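Table and Bin Check, Room 4
Skekik building, ground floor

This list is for the white table with the blue tray and the beige bin. Please go through it before the next group sits down. Write OK, NOT OK or N/A, and add a comment when it is not OK. The full check is kept in folder 187.

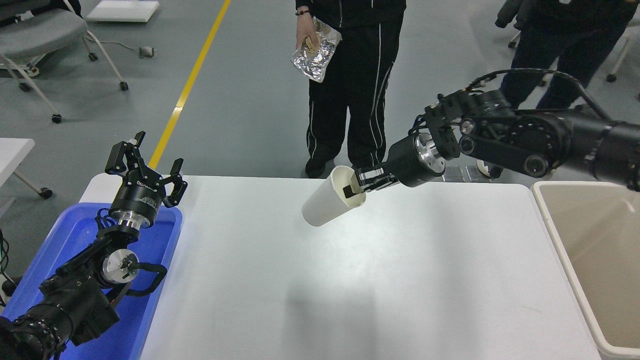 Checked and written by Rafail Karamanlidis | April | Form 22

1. Paper cups and food packages
Cups are removed from the table: NOT OK at first look.
Comment: One white paper cup was still to be put away. I ask everybody to put used cups in the bin and not to leave them for the next person.
Foil bags are collected: OK.
Comment: Foil bags go with the mixed waste, as was agreed with Visico. Please press them flat before, they take much space.

2. Bin
Bin stands next to the table, not in the walkway: OK.
Bin is empty at start: OK.
Comment: The thick rim is good for holding a liner. The liners are on shelf 115, please take only one at a time.

3. Blue tray
Tray lies on the left end of the table: OK.
Cables near the tray do not hang down to the floor: please check from the side.
Comment: A cable goes over the edge of the tray. I would like that we look at this point again every morning.

4. Table surface
Surface is free of objects outside the tray: OK at second look.
Surface is clean: NOT OK.
Comment: I noted faint gray smudges. Use the Schumacher cleaner with a soft cloth, and do not use the rough side of the sponge on white surface.
Corners: the far ones are rounded, no remark.

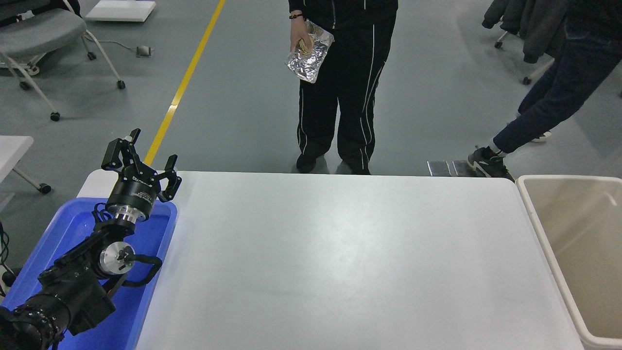
Item 4, table top with gray smudges, bin at the right side.

5. Floor and shoes
Closed shoes only in this room: to be asked at the door.
Floor behind the table is free for walking: to be checked before each group.
Comment: If you stand behind the table, keep some distance from the edge when others are working.

Open points
Wipe the table again, then sign item 4.
Ask Menance for the price of a second bin with the same rim.
Next check at 8:30, same list.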